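Spending plans, or how I learned to love the spreadsheet

1/17/19

Happy new year from the back half of the building! Several of you have asked what's going on with the robot money, so I'm giving it this whole item, and then I promise the next newsletter will go back to the parking situation and the coffee machine.

The short version is that we have the first two-arm station, we like it, and we want more of them. The long version is a spreadsheet with 186 rows in it. I built that spreadsheet, I'm a little proud of it, and I'd say a third of those rows are things I didn't know existed when I wrote the original request. Cable clips! Spare gripper fingers! A second set of the little screws that hold the fingers on, because they roll under things and are never seen again.

When I put in for the first station I did what I think most people do, and priced the arms. Two arms, two wrist cameras, a computer, done. I sent that to Tekex for a quote and they very kindly wrote back asking what the arms were going to be bolted to. Good question. Then they asked what was going to be around them, and what the lighting was like, and whether we had a plan for the cables, and by the end of that week my tidy one-page request had turned into four pages and I had gone for a walk.

So if you're planning for one of these in your own group, please, price the enclosure early. Walls, work surface, framing, the clear panel at the front, all of it. We got ours through Ristić, who do the framing and panels and will cut to whatever drawing you send them (measure twice, I mean it, we ate the cost of one side panel that was my fault entirely). Pale walls were worth asking for. They cost the same as the dark ones and the picture from the cameras is so much easier to work with when there's nothing busy in the background.

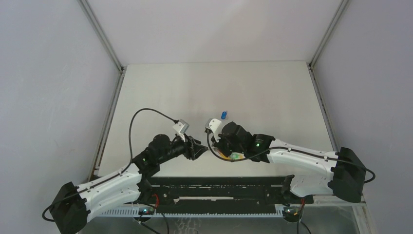 Cables were the other line I got badly wrong. I had them down as one item, "cables, misc.," with a number next to it that I'd made up. A cable to a camera on a moving wrist has to have enough slack to go everywhere the wrist goes, and it bends every single time the arm does. We now keep spares on the shelf and I budget them as a consumable, same as gloves or tape. I know that sounds like overkill. Come talk to me after you've lost an afternoon to a camera that drops out only when the elbow is folded.

Small objects are a line too, which gets a laugh every time I present it. We do a lot of picking things up and passing them from one gripper to the other, and for that you need plenty of things to pick up: caps, little bottles, bits of packaging. I set aside $300 for the year and bought a first batch of 50 pieces from Ido, mostly plastic, in colors bright enough to find on a white table. Somebody asked if we couldn't just use what's in the desk drawers. We did that for a while and people wanted their markers back.

Now for the bit that affects everybody. Lundano have offered us a better price on the arms if we order for more than one station at a time, and the offer is good through the end of March. I'd love to take it. The catch is floor space and power, and also people, as a station with no one to run it is a very expensive shelf. I'd be much happier ordering two we can keep busy than four that sit there making me feel guilty.

To work that out I need to hear from you. I've had requests from 11 groups so far and they range from a full page of task descriptions to one email that said "yes please." Both are fine as a start! But before I can put your name against a station I need to know what you want the arms to do, how many hours a week you'd use them, and who on your side is going to learn to reset things when they get stuck. If your objects are heavy, or wet, or made of glass, tell me now, as that changes the grippers and the surface and probably the quote.

A few people wanted to know about sharing. Yes, absolutely. The first station is bookable already, mornings are the quiet time, and the sign-up sheet is taped to the door. Please put the objects back in their tub when you finish and leave the arms parked. I'd also suggest coming by for an hour before you write your request at all. I'd have saved myself at least two pages if I'd stood next to one of these for a morning before I tried to buy it.

The spreadsheet is in the shared folder under "stations," and you're welcome to copy it and change whatever you like. Rows in yellow are guesses. There are still quite a lot of yellow rows, so if you know what a replacement joint motor costs with shipping, I'm at my desk most afternoons and I have cookies.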